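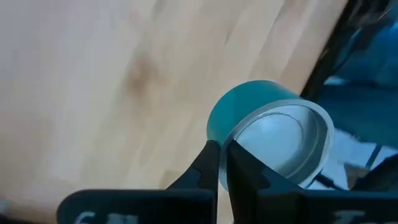 teal cup, light wood top

Thread: Is oiling a butcher block top really worth it?

kadungate_kev
Every guide tells me to oil a new wood top once a month forever. The guides are mostly written by people who sell oil. Has anyone skipped it and regretted it?

Ayaaba
I skipped it for two years. Gray patches by the sink, fine everywhere else. Make of that what you want.

flatsawn690
Two years by a sink is not a test of anything except your sink. A dry worktable and a kitchen counter are different animals.

kadungate_kev
Mine is a worktable. No sink, no food. So far all I'm hearing is that the monthly rule is made up.

Gizella Takács
I wouldn't say made up, but I'd like to see where it came from. I bought the Lileo hard wax in May because the can said 20 years of protection. How would they know? I put on two coats and there was a ring from a coffee mug before lunch.
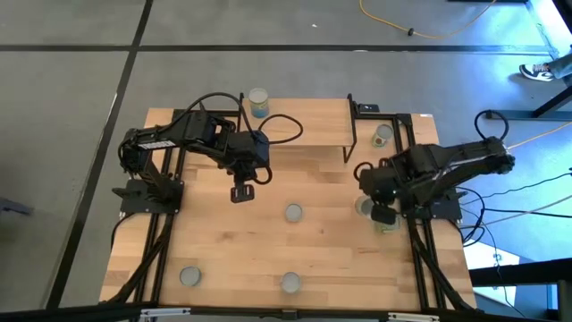
Anyway, I sanded the ring out and went back to plain mineral oil, twice a year. The top looks the same as it did with the wax and I'm spending a lot less. My neighbor swears by the wax, so maybe I rushed the second coat.

flatsawn690
You rushed it. Hard wax needs days to cure, and hot mugs before then will mark it every time. I've done roughly 100 tops and I'd never go back to mineral oil. It never dries and it picks up dust.

Gizella Takács
The can said four hours. If it needs days they could print that.

flatsawn690
Four hours to recoat. Read the back.

Ayaaba
I threw out the can, so did everybody. What about the underside? Flellex had a post saying you have to seal both faces or the strips cup.

kadungate_kev
Is there a photo of one that cupped? I keep reading this and I have yet to see one.

flatsawn690
I had one do it, a maple top over a radiator. No photo, sorry.

kadungate_kev
Over a radiator - well, yes. I'll do one coat of oil top and bottom and leave it until it looks dry.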